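4.3 Grabación de demostraciones por control remoto (tarea: botellas al cubo)

Lea antes el apartado 4.2. El folleto de Vomow dice que basta con «enseñárselo una vez». No cuente con ello: en Hestmont grabamos 30 demostraciones y el brazo seguía cerrando la pinza en el aire.

1. Coloque el cubo al fondo a la izquierda, con la bolsa bien doblada sobre el borde.
2. Reparta las botellas tumbadas y en orientaciones distintas. Si las alinea, el sistema aprenderá la alineación y poco más.
3. Lleve los dos brazos a reposo y pulse Grabar.
4. Guíe un brazo cada vez. Acérquese con la pinza abierta, un dedo a cada lado de la botella.
5. Suelte la botella cuando esté sobre la boca del cubo.

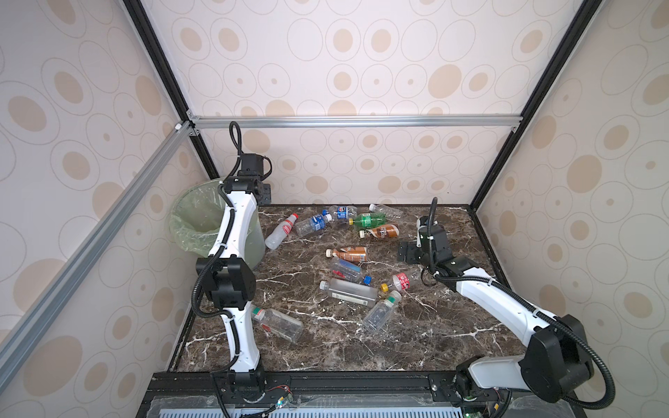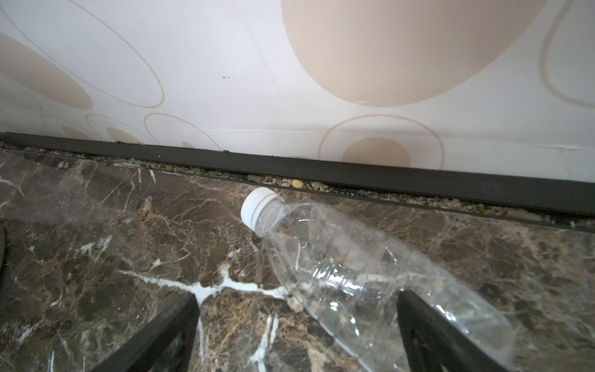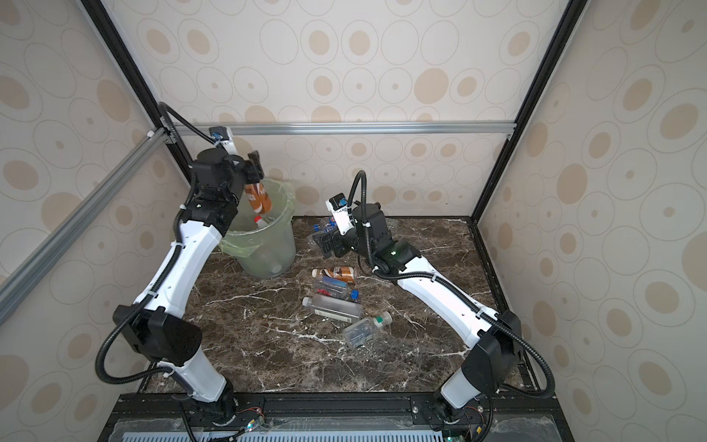 6. Pulse Detener y anote el resultado, también si es malo. Kai-wen Hsu borraba los fallos y luego las cifras salían preciosas.
7. Cambie la disposición y repita hasta completar 40 tomas.

Nota: el manual original recomienda el modo «suavizado automático». Lo probamos en diciembre y recortaba las correcciones finas de la muñeca. Déjelo desactivado.

Nota: las botellas transparentes exigen más tomas que las de etiqueta grande. El fabricante no lo menciona.

PRECAUCIÓN: no meta las manos en la celda con los mandos activos. La pausa por software no sustituye a la parada de emergencia, diga lo que diga la pantalla.

PRECAUCIÓN: si el retardo del mando se nota a simple vista, interrumpa la sesión y descarte la toma.

El indicador de «calidad de demostración» mide sobre todo la duración. Corinne Fitzsimmons obtuvo la nota máxima sin tocar una sola botella. Para validar el modelo, siga el apartado 4.4.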